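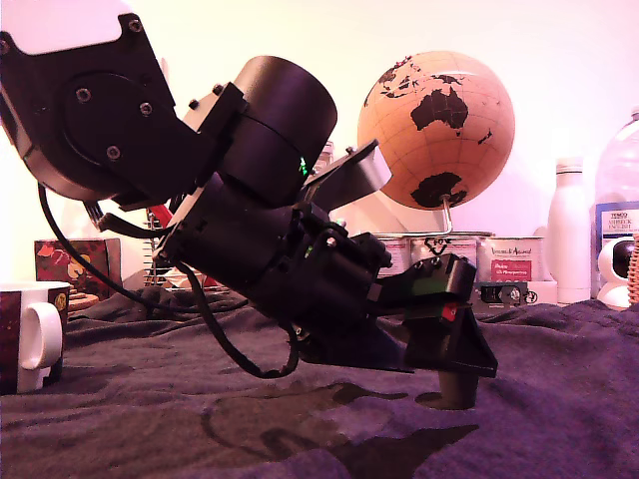 Modthorpe council to replace Nestodwood trunk water main in three stages

Modthorpe council has approved the replacement of the Nestodwood trunk water main, a cement-lined cast iron pipe that supplies the northern half of the town and has been under a pressure restriction since last winter. Work is scheduled to begin in November and will be carried out in three stages along Bastos Road, the rail reserve and the eastern side of Nestodwood Oval.

The existing main runs from the Skaltodia service reservoir to the valve chamber at the corner of Bastos Road and Mill Lane. It was laid in short lengths with run-lead joints, and most of the recorded failures have been at the joints, with the pipe wall itself in fair condition over much of the route. Condition assessment found graphitic corrosion in the section crossing the rail reserve, where the clay is wet for most of the year and the original bedding appears to have been excavated spoil.

The replacement will be ductile iron with a polyethylene sleeve through the road sections and butt-welded polyethylene under the railway. The nominal bore increases by one size. Council's water network engineer, Melur Khoo, told the works meeting that the larger bore was chosen to recover head at the top end of the Nestodwood zone and was not intended to allow for new subdivision.

"The zone loses pressure in the evening peak and has done for years. The hydraulic model puts most of that loss in the trunk main and very little of it in the reticulation," Khoo said. "If we relined the old pipe we would improve the friction factor and lose bore at the same time, and the net gain was small."

Relining had been the preferred option in the draft asset plan. It was dropped after test pits showed that several joints had already moved out of line, which would have required local excavation and repair before any liner could be pulled through. The revised estimate for relining came within a small margin of open-cut replacement and carried a shorter design life.

Staging and shutdowns

Stage 1 covers the Bastos Road section, from the Mill Lane chamber to the level crossing. The new pipe will be laid in the parking lane, parallel to the old main, which will remain in service until the new section has been pressure tested, disinfected and sampled. Trenching will proceed in short lengths and each length is to be backfilled or plated at the end of the shift. Two-way traffic will be kept open except at the Mill Lane intersection, where one lane will be closed under stop-slow control.

Stage 2 is the rail crossing. The pipe will be installed inside a steel encasing pipe, bored from a launch pit on the southern side. Boring can only take place during a track possession, and council has been granted one window with a second held in reserve. Settlement markers on both rails will be read before, during and after the bore. The rail operator requires work to stop if movement reaches the trigger level set out in the crossing agreement.

Stage 3 runs along the eastern boundary of the oval to the reservoir outlet. The line has been moved clear of the root zone of the boundary elms, at the cost of two additional bends and the thrust blocks that go with them. The oval will stay open, but the gravel car park off Skaltodia Lane will be used as a pipe laydown area and will be fenced.

Connections to the existing network will require three planned shutdowns, one at the end of each stage. Each will begin at 10 pm, with supply expected to be restored before 5 am. The largest will affect 180 properties north of the railway. Notices will be delivered to letterboxes before each shutdown, and customers registered for home dialysis will be contacted separately and offered a temporary supply.

Discoloured water is likely for a short period after each connection. Flow reversals in the older cast iron reticulation tend to lift sediment and manganese deposits, and the contractor will flush from the hydrants at the ends of the zone until turbidity returns to the normal range. Residents who notice discolouration are advised to run the cold tap nearest the meter until it clears and to avoid washing clothes in the meantime.

Valves and metering

The project includes 22 new isolation valves. At present the trunk main has so few working valves that a single failure near the level crossing means closing down most of the zone. Several of the existing gate valves have not been fully operated in recent memory, and two were found during the assessment with sheared spindles. The new valves will be resilient-seated and clockwise closing, in line with the rest of the town. The old main has a mixture of closing directions, and this was identified as a contributing factor in the slow isolation of the burst outside the primary school last winter.

An electromagnetic flow meter will be installed at the reservoir outlet, with a pressure logger at the Mill Lane chamber. Readings will be sent to the operations centre at intervals of 15 minutes. Until now, flow into the zone has been estimated from the rate of fall in the reservoir, a method that works poorly overnight when demand is low and leakage makes up most of the draw. Minimum night flow will be reported in the quarterly network summary from the first full quarter after commissioning.

The pressure restriction will be lifted in steps once Stage 3 is in service. Khoo said the zone would be held at each step while leak detection crews listened on the older mains downstream, where a sudden return to full pressure could be expected to find the weak joints. A pressure-reducing valve will remain on the low side of Bastos Road for the houses nearest the creek, some of which would otherwise receive more than the recommended maximum at the meter.

Submissions

Council received 24 submissions during the exhibition period. The most common concern was the loss of parking on Bastos Road during Stage 1, followed by access to the shops near Mill Lane. The adopted plan limits each closed length of parking lane to a single block and keeps the loading zone behind the bakery available before 7 am.

A submission from Peninah Ogola, who operates the plant nursery beside the rail reserve, asked for the launch pit to be moved away from the nursery's bore. Ogola told the meeting that she had no objection to the project but that dewatering of the pit could draw down the shallow aquifer during the propagation season.

"We pump from the same gravel they will be digging into. I would like the standing water level measured before they start, so there is a number to compare it with," she said.

Council agreed to shift the pit to the western side of the access track and to install a monitoring standpipe between the pit and the nursery boundary. Levels will be read daily while dewatering is under way. If the nursery's bore is affected, the contractor will provide a metered connection from the existing main for the duration of the work.

A request to replace the household service pipes at the same time was not supported. Services on Bastos Road will be transferred to the new main at the ferrule and renewed to the existing meter position where the pipe is galvanised steel. Pipework on the house side of the meter remains the responsibility of the property owner.

The old main will be abandoned in place once each section has been cut over. Lengths under the road pavement will be filled with low-strength grout to prevent collapse, and the section beneath the railway will be grouted and capped at both ends under the crossing agreement. Surface fittings, including hydrant boxes and valve covers, will be removed and the openings reinstated to match the surrounding surface.

Trench reinstatement on Bastos Road will be temporary at first, with a cold mix surface over compacted crushed rock. Permanent asphalt will be laid across the full width of the parking lane after the trench has been through a wet season. Line marking and the two speed cushions outside the school will be replaced as part of the same work.

The plan drawings, the condition assessment and the summary of submissions are available at the customer service counter in Modthorpe and at the Nestodwood library.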